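In praise of the slow old wagon

December 2022

My neighbor asked me last week when I was going to get myself a real car. He said it kindly (he is a kind man, and he has jumped my battery more than once), but it stayed with me through supper and the dishes and most of the evening, so I am going to answer him at length, which he will tell you is how I answer everything.

I drive a Heitmann wagon. If you don't know the name, I'm not surprised. I have met exactly one other person who owned one, and she had traded hers for a boat. Mine is brown, or it was, and it has a roof rack that whistles above 50 and a back seat that folds down into something you could sleep on if you were fond of the person next to you. It has 138 horsepower on paper. I suspect a few of those have retired.

What I want to argue, as gently as I can, is that a car like this makes you a better driver and probably better company too. I know how that sounds coming from someone with no cruise control.

Start with the hill out of Kurkton. Anybody who lives up our way knows it, the long one past the feed store with the curve at the top where the road narrows. In a new car you don't notice that hill at all. Your foot goes down a little, the machine does its sums, and you arrive at the top still talking about whatever you were talking about at the bottom. In the Heitmann you have to plan for it. You look ahead, you drop to third before the mailbox, you check who is behind you, and if it's a truck you think about his feelings. By the time I reach the curve I have paid attention to the road for a solid minute, and I wonder how many of us can say that about any minute of an ordinary drive anymore.

I rode in my niece's new car in April, all the way down to Bimitz and back. It was lovely! It was so quiet that I could hear my own coat. It beeped when she drifted over the line, it beeped when the fellow in front slowed down, and it beeped at a shrub in the parking lot. She told me she doesn't hear the beeps now, and I believe her, and that is pretty much my whole worry in one sentence. I'm not against the safety gadgets, mind you. Brakes that help you stop are a fine thing and I'd take them if someone could fit them to mine. But I came home that evening feeling that we had both been passengers.

Then there is the money, and I'll be fair about it. People assume an old car eats you alive. Some years it does. The year of the radiator was not a good year. But I keep every receipt in a coffee can, and when I added them up I had spent $2463 over the last three years, tires included. My neighbor's payments would pass that before the tomatoes came in. I'm not telling you to go and do the same, because I have a dry garage and a short commute and not everyone does. I only wish people would do the sum for themselves before they decide. 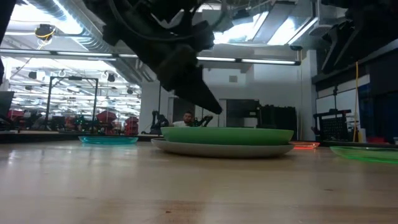

What you get besides a car

The other thing an odd old car brings you is people. I didn't expect that part when I bought it. I can't fill up without somebody wandering over to ask what it is, and I have stopped pretending to be in a hurry. A man in Rustarham once told me about his whole childhood while I cleaned the windshield, and I drove off 30 minutes late with a smile on my face.

It was how I found Gudrun Sauerland as well. She has kept old wagons running longer than I have been driving them, and she sold me a door handle out of a shoebox and then wouldn't let me leave until she had shown me how to adjust the choke. I must have driven 300 miles round trip for that handle. I could have had one mailed from somewhere, I suppose, but I'd still be flooding the engine on cold mornings.

I do grant the other side a good deal. If I had small children I would want airbags all over the place. If I drove the interstate every day I would want a heater that reached my feet. And I know the exhaust isn't anything to be proud of, though I drive so little now that I hope it evens out some. These are real reasons and I don't think anybody should be teased for having a sensible car, any more than I like being teased for mine.

But when the old one starts on the second try, and the seat creaks the way it always has, and I can feel through the wheel exactly what sort of road I'm on, I don't feel that I'm making do. So, neighbor, I have a real car. You're welcome to ride along to the hardware store on the next dry morning, and bring a cushion, the passenger side has a spring.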